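Site Visit Report: Two-Arm Household Manipulation Demonstration
Course: Introduction to Automation, Group 4
Authors: Waraporn Kaewsai, Kanokwan Phuthong

1. Purpose of the visit

The course requires each group to attend one demonstration of a working robot outside the university laboratory and to report on the task, the equipment and the working conditions. Our group attended the March open day held by Joso, a company that develops control software for service robots. The demonstration took place in a furnished sitting room. We were asked to stay near the door during operation and did not handle any equipment.

2. Task and equipment

The robot has two white arms, each ending in a two-finger gripper. A host operator started and stopped the work from the next room. The assigned job was tidying and wiping at a low table, under a program the company calls Kemow. According to the handout, Kemow divides a household job into short segments (approach, grasp, contact, withdraw) and stores each segment separately. The handout gave 3322 stored segments, of which 3303 had passed an internal review. The reasons for rejecting the remaining 19 were not listed.

Cloth is a difficult material for a two-finger gripper. Its shape changes as the fingers close, and the contact area cannot be predicted from the starting position. In this work the cloth is bunched before use, so that the fingers close on several layers.

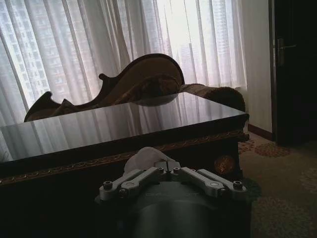
The staff described grip force as a fixed setting for all soft items. We asked whether the setting was changed for thicker fabric and were told that this is planned for a later version. The force value itself was not given to visitors.

3. Working conditions

Three conditions in the room are relevant to the task.

Light. The window is the main light source and is covered by sheer curtains. The tabletop is dark and glossy and reflects them. A reflection of this type can be read by a vision system as an object or as an edge. The host said that the company does not use matte covers on furniture, as customers will not have them.

Floor. The room is carpeted, with a large floral pattern. We noted this as a possible problem for detecting small items on the floor, although floor items were not part of the assigned job.

Clearance. A chaise sofa stands directly behind the table, so the arms work from the front side only. The far edge of the tabletop must be reached across its full depth.
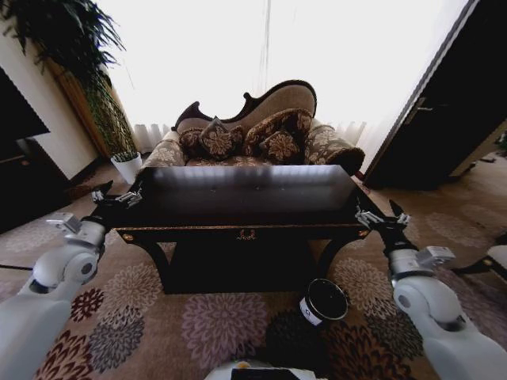
Both arms are driven by one controller with a shared stop. If either arm exceeds its force limit, both are halted. The handout listed 3000 hours of operation for this controller type and did not state how many of these were in furnished rooms. We consider this a gap, since the conditions in Section 3 would not be present on a bench.

4. Questions put to the host

Kanokwan asked how the table height is obtained. The answer was that it is measured once at setup and entered by hand. If the table is moved, the measurement is repeated.

Waraporn asked about data storage. Each run is saved under a run number, and the last number on the sheet shown to us was 2234. Runs stopped by the operator are saved with the others and marked.

5. Limits of this report

We did not time the segments or measure positional error. All figures are taken from the handout or the run sheet. A request for the rejection criteria used in the internal review has been sent to Joso, and any reply will be added as Appendix B.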